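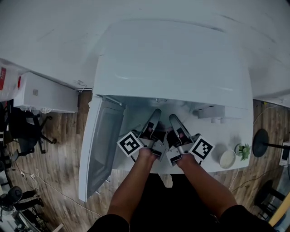 Vesna Lazarević
Equipment Planning Lead

4.2 What we budgeted for, and what we'd buy first

I came into this project thinking the grippers would eat the whole budget, so I put nearly all my planning time into them. Looking back, I'd spread it out a lot more! We work with one gripper in each hand, so every purchase gets doubled before you even start on spares (and you do want spares). Our supplier, Canpolat, quoted us $600 a pair for the housings, and that felt like plenty to worry about. Then came the small stuff. Finger pads were $18 each, and I ordered far too few of them in February. The printed square markers cost next to nothing, but somebody still has to cut them, stick them on and replace them when the corners start to lift.

Front-loading appliances like the white one we reach into got their own budget line. Sorin Stoyanova wanted new ones. I held out for used – we only need a door that swings and a cavity with room for both grippers – and we ended up paying about $88 for delivery on top.
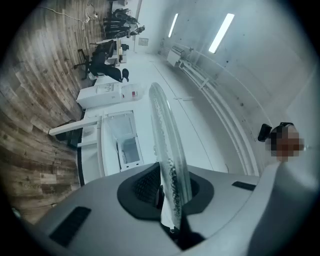
Pluletti Project, Equipment and Planning Team

Figure 3. Hand-held gripper with a clear disc held upright at the black finger pad.

Clear, thin objects like the disc in Figure 3 are where I'd spend more next time. Amra Vasić asked for 2 kinds of pad surface so we could compare them on smooth edges, and I said no to save money. I regret that one. I'd also set aside cash for cables, plugs and floor covers from day one. We had them under "miscellaneous," and that line ran dry well before the others did. Our revised order list is in the next section, with the pads at the top.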